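How Does a Camera Know What to Focus On?

If you have ever taken a picture of your dog and found that the fence behind him came out sharp while his face was a blur, you have met the problem of focus. Every camera has to decide which part of the world to make sharp. This page explains how it does that, and what you can do when it picks the wrong thing.

What focus means

Light bounces off everything around you. When you point a camera at a tree, light from each leaf spreads out in all directions, and some of it goes into the lens. A lens is a curved piece of glass or plastic that bends light. Its job is to take all the light that came from one spot on the leaf and bring it back together at one spot inside the camera.

Inside the camera, behind the lens, there is a flat chip called the sensor. The sensor is where the picture gets recorded. If the light from the leaf comes together exactly on the sensor, you get a small, clean dot. Thousands and thousands of clean dots side by side make a sharp picture.

If the light comes together a little in front of the sensor, or would come together a little behind it, the dot spreads out into a small circle. Put a lot of overlapping circles next to each other and you get blur.

Try it with a magnifying glass

You need a magnifying glass, a sheet of white paper and a room with one bright window. Never look at the sun through the magnifying glass, and never let sunlight shine straight through it onto paper, your skin or anything else. Pick a window that the sun is not shining through.

1. Turn off the lights in the room.
2. Stand across the room from the window and hold up the paper so it faces the glass.
3. Hold the magnifying glass in front of the paper, almost touching it.
4. Move it slowly away from the paper, toward the window.

At some point a tiny picture of the window will appear on the paper, upside down. Move the magnifying glass a bit more and it goes fuzzy. Move it back and it gets sharp again. You are focusing by hand. The paper is doing the job of the sensor.

Now walk closer to the window and try again. You will have to hold the magnifying glass a little farther from the paper this time. Near things and far things need the lens in different places, and this is why a camera can't simply leave its lens in one spot and be done.

How the camera does it by itself

Autofocus means the camera moves the lens for you, using a very small motor. You may be able to hear it if you hold a camera near your ear and press the button halfway. There are two main ways for a camera to know where to stop.

The first way is to look for contrast. Contrast is the difference between light parts and dark parts. In a blurry picture, the edge between a black stripe and a white stripe is a wide gray smudge. In a sharp picture, the edge is crisp. The camera moves the lens a little, checks the edges, moves it again and checks again. When the edges start getting worse, it knows it has gone too far and backs up. That is the quick in-and-out wobble you sometimes see on the screen.

The second way is faster. The camera compares light that came through one side of the lens with light that came through the other side. If the two views line up, the picture is in focus. If they don't, the size of the gap tells the camera how far to move, and the direction of the gap tells it which way. This is called phase detection. Your two eyes do something a bit like it. Hold up a finger and close one eye, then the other, and the finger seems to jump.

Many cameras use both ways together. Many can also look for faces, and some can look for eyes, including the eyes of cats, dogs and birds.

When autofocus gets confused

Autofocus needs edges to work with. Point a camera at a plain white wall or a clear blue sky and it may hunt back and forth without stopping. It has trouble in the dark too, and with things like these:

Fences and cage bars. The camera often picks the bars and misses the animal.
Windows. It may focus on dirt or raindrops on the glass.
Things that are very close. Every lens has a nearest distance, and if you go closer than that, nothing will make it sharp.
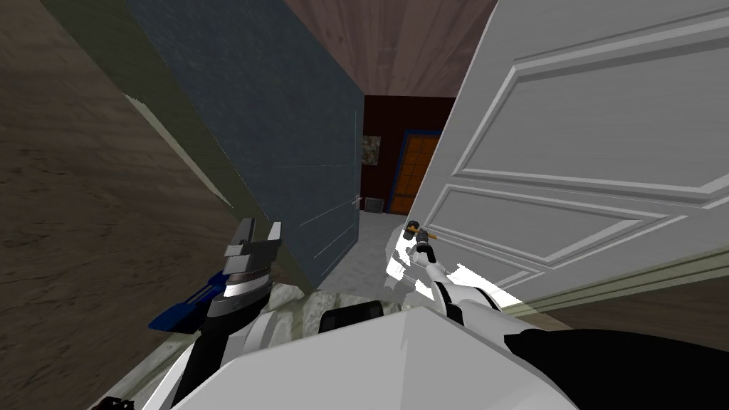 Can a blurry picture be fixed later on a computer?
Only a little. A computer can make the edges look stronger, but it can't bring back fine details that the sensor never recorded. Take a second picture if you have the chance.

How to help your camera

On a phone, tap the screen on the thing you want sharp. A small square or circle will usually show up there. On a camera with a button, point the middle of the screen at your subject, press halfway and wait. Then, still holding the button halfway, you can move the camera to line up the picture the way you like it – and press the rest of the way.

If the camera can't find an edge, give it one. Focus on the collar of a plain shirt, or on the place where a wall meets a door. Choose something the same distance away as the thing you want.

Take a few pictures of the same thing. Hajnalka Simon, who teaches the photo club in Perklow, asks her students to take 10 pictures of one leaf and keep the best 2.

Blur is not always a focus problem, either. If everything in the picture is smeared in the same direction, the camera moved. Hold it with both hands, keep your elbows against your sides and try again.

Words to know

Lens: the curved glass or plastic that bends light
Sensor: the chip that records the picture
Contrast: the difference between light and dark
Autofocus: when the camera moves the lens for you

Written by Mohit Rastogi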